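Borel Pour-Over Kettle Stand and Drip Tray, from Zamenport

In stock, ships in 2 days

I've been selling kettle stuff out of Zamenport for a while now, and this little stand is the one I keep telling friends to get (yes, even the ones who swear they only drink tea). It's a plain 304 stainless tray with a raised ring in the middle, and it keeps drips off your counter. I've had mine next to the stove since July and it still wipes clean with a damp cloth!

The ring fits most gooseneck kettles, and it's great with the Lam dripper if you already own one. I like that the tray is deep enough to catch a real spill, the kind you get when you're pouring before you're awake. The feet are soft, so no scratches on wood or stone.

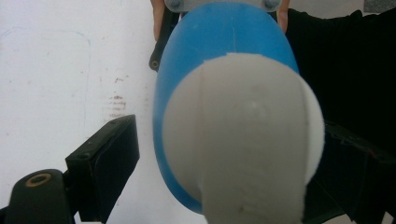

One buyer wrote in to say the ring felt tight with her old Plesico kettle, and that she had to press down a little the first few times before it sat flat. She kept it anyway and ordered another for her sister. Fair point, though – if your kettle has a wide base, please measure it before you order. The ring is 4 inches across on the inside, and the tray itself is 6.

Cleaning is easy. Lift the ring out, dump the tray, rinse, done. It can go in the dishwasher too, but I'd take the feet off first (they just pull out) and put them somewhere you'll remember. I lost one behind the fridge and had to raid my own stock.

What you get: the tray, the ring, four feet and two spare feet.

Finish: brushed. I tried a polished one and it showed every fingerprint, so I dropped it.

Returns: send it back unused and I'll refund you. If a foot goes missing, drop me a note and I'll mail you a new one.

Page updated March 8, 2019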